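7/20/22, Takenberg workshop, back bench

Drinks bench, carrying on from the April pages. The aim is still the same as it was in April: one repeatable sour, made by whoever happens to be standing there, that tastes the same on a Monday as it does after lunch on a Friday. We are not there. We are nearer than we were, in the sense that the drinks are now wrong in a consistent direction.

Morning was spent on measures. I went through the jiggers we've collected and checked them against the small balance with tap water. Wrote everything on the back of the Ventura delivery note, which somebody then used to level the fridge. From memory, then:

- Ventura double, large end: pours true if filled until the surface bulges, short if you stop where any sane person would stop.
- Ventura double, small end: fine. No complaints. Suspicious.
- Flonard stepped one with the lines inside: lines only readable by someone with their head in the cup. Retired to the paperclip drawer.
- The kitchen tablespoon: more accurate than either. I'm not putting that in the report.

Decision: we use the Ventura double for everything this month and we fill to the bulge. If you don't like the bulge, write it down here and don't just quietly pour short, which is what I think happened in batch 29 and possibly in every batch before it.

Lemons next. The sheet says "one lemon" as though lemons were a unit. Juiced a bag of them yesterday and got everything from a sulky dribble to nearly two drinks' worth, with no connection that I could see between the size of the fruit and what came out. Heavy for its size is the old advice and it held up better than anything else I tried. Rolling it on the bench under the palm first helps a bit. Warm water for ten minutes helps a bit more and makes the whole room smell like floor cleaner. The microwave also works, and we've been asked not to.

So from today the sheet says juice by volume, and the lemon is there to supply it. Any left over goes in the jar with the date on the lid. The jar currently in the fridge has no date on the lid and I am not going to be the one who opens it.

Cutting. We had a long talk over tea about whether you cut the lemon across the middle or end to end, and it turned into a talk about how everybody's mother did it. Across the middle for juice. End to end for wedges. Slices for garnish only if someone is coming round to look at us. Write it on the wall if need be.

The Illov knife is blunt again. It was sharpened last week. I suspect it has been opening boxes, and I suspect I know which boxes, since they're the ones I was told had been opened with scissors. The spare is in the left-hand drawer under the tea towels. Please leave it there and treat it as if it cost money.

On boards. I've said for months that we should have a plastic one that goes in the machine and doesn't remember anything. I was outvoted on grounds of looks. Bamboo it is, and bamboo is pleasant to cut on and kind to the knife, and it takes up whatever you put on it like a diary. Things that have left a mark on ours or its predecessors, as far as I can establish by asking people who didn't want to be asked:

- cold tea
- bitters (a dropper left on its side overnight)
- beetroot, reason unknown
- a ring from the bottom of the syrup bottle
- linseed oil, applied by me, as a treatment 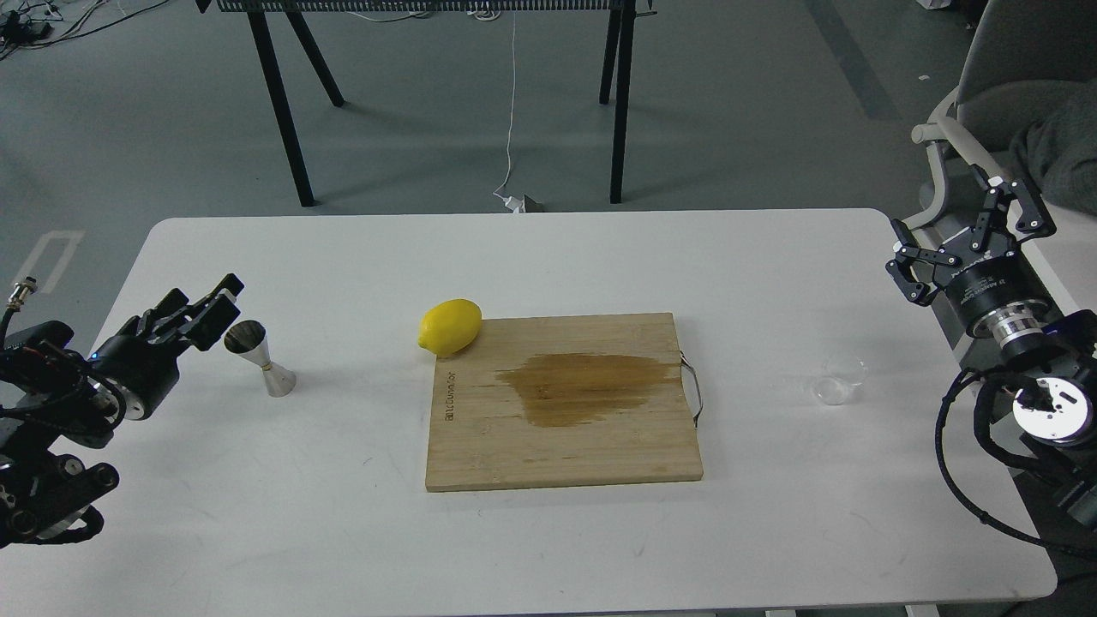
Anyway, cleaning. Tried four things over the past fortnight on the old board before it went for firewood. Notes, for whoever inherits this job:

**Hot water and washing-up liquid.** Gets the stickiness off and leaves the colour. Do this first regardless. Stand the board on its long edge afterwards, not flat on the bench, or it cups, and then you spend the next month chasing lemons downhill.

**Salt and half a lemon.** Everyone's favourite, and we do have the lemons. Coarse salt on, scrub with the cut face, leave it five minutes, rinse. It lifted the tea to a sort of beige. On bitters it did nothing I'd swear to. It also finds every small cut on your hands and introduces itself.

**Bicarb paste.** Better than the salt on old marks. Left a pale patch with a mark round it, so now there were two things to look at. Needs doing over the whole face or not at all.

**Sandpaper.** Works. Should have started here. 120 and then 240, with the grain, wipe, let it dry overnight, oil. You lose a bit of board each time, and any lettering goes with it if you're heavy-handed near the edge. Food-safe mineral oil this time. The linseed is back on the woodwork shelf with tape over the lid.

I'd put the order as: wash, bicarb all over, sand if it still annoys you. Some people will be less annoyed than me and can stop earlier.

Afternoon, tried the full sequence three times from a set-up bench. Observations, roughly as they happened:

First go, the glass was where the sheet says it should be and I still reached past it. Clear glass on a white table is a daft combination. I have now put my sleeve through enough of them to feel entitled to an opinion. Suggest a coaster, a bar mat, a sheet of coloured paper, anything at all with an edge you can see. There's dark felt in the cupboard from the display job. I'll cut some squares tomorrow.

Second go, better. Lemon rolled and cut across, juice to the bulge in the large end, poured without dribbling down the outside. The trick with the dribble is to tip it quickly. If you pour slowly and carefully, being respectful, it runs back under the lip and down your wrist. Everyone pours slowly the first time.

Third go, I'd forgotten the syrup, and only found out when I drank it.

Cost. Someone asked, so: 1468 spent since April out of 3000, most of it on glassware, which says something about the paragraph above. Lemons are a surprisingly small part of it. If we get down to 2000 in a year on this I'd be pleased, but that would mean not breaking any more of the small cups, and I've met us.

Storage, while I'm complaining. The bench goes back to clear at the end of the day: board on its edge by the sink, jigger upside down on the rack, fruit in the bowl. Fruit does not go in the tool tray. I found half a lemon in with the hex keys this morning, and it had been there long enough to have views. The keys have been rinsed and dried and they still smell better than anything else in that drawer.

Illov syrup has crystallised round the neck again. Stand it in a mug of hot water before trying the cap. Do not use the pliers. There are already tooth marks on that cap from the last person who was in a hurry, and I recognise the spacing.

To do:

- [ ] felt squares, dark, enough for each place
- [ ] new sheet printed with "juice by volume", old sheets in the bin and not back in the folder
- [ ] blunt knife to the sharpening man in Takenberg, with a note asking him not to laugh
- [ ] lids: buy a pen that writes on them
- [ ] ask Ventura if they do a jigger with a line inside the large end
- [ ] the undated jar (volunteers sign here: ________ )

Also need to decide whether egg white goes in the sheet or stays as an extra. I'm for leaving it out. It doubles the washing up, the shaker smells by four o'clock, and half of us don't like it. Leaving this open until the felt is cut and we've done another set of goes with the syrup in.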